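TX2 Textile Care, Unit 4: Dye Bleed in Mixed-Colour Loads
Course notes, H. Gittins
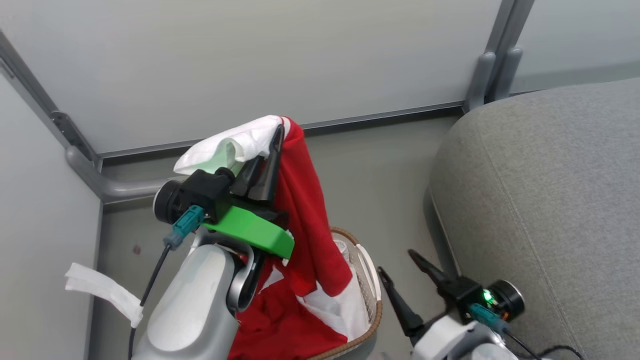
4.1 Terms
Dye bleed is the release of dye from a fabric into the wash water. Staining is the uptake of that dye by another fabric, or by a paler part of the same one. The two are tested separately. A cloth may bleed heavily and stain very little if the dye has no affinity for the fibres near it.

4.2 Fibre and dye
Cotton is usually coloured with reactive or direct dyes. Reactive dyes form a chemical bond with the fibre, and most later bleeding comes from unbonded dye left by poor rinsing at the works. Direct dyes are held by weaker forces and go on bleeding for many washes. Polyester takes disperse dyes, which are stable at 30 degrees but may migrate under a hot iron. Nylon picks up loose dye readily and should be treated as a pale fabric whatever its own colour.

4.3 Factors in the wash
Temperature has the largest effect. Next come time in the water, the ratio of water to cloth, and the alkalinity of the detergent. Leaving a damp load standing in the drum is a common cause of local staining, as loose dye stays in contact with the same patch of cloth.

4.4 Class test
Cut a specimen from each of the Palteo and Nogueira cloths. Stitch each to a strip of undyed multifibre fabric. Wash, rinse, open out and dry with the two layers touching only at the stitching. Grade the strip against the grey scale for staining, where 5 is no change and 1 is severe. Record half grades.
Results for swatches 244 and 392 go on the Unit 4 sheet. Swatch 41 has been withdrawn.

4.5 Treatment
Rewash stained items before drying. Oxygen bleach may be used on white cotton. It must not be used on wool or silk.

Reading for Sunday: the Ireta handout, sections on rinsing and fixing agents only.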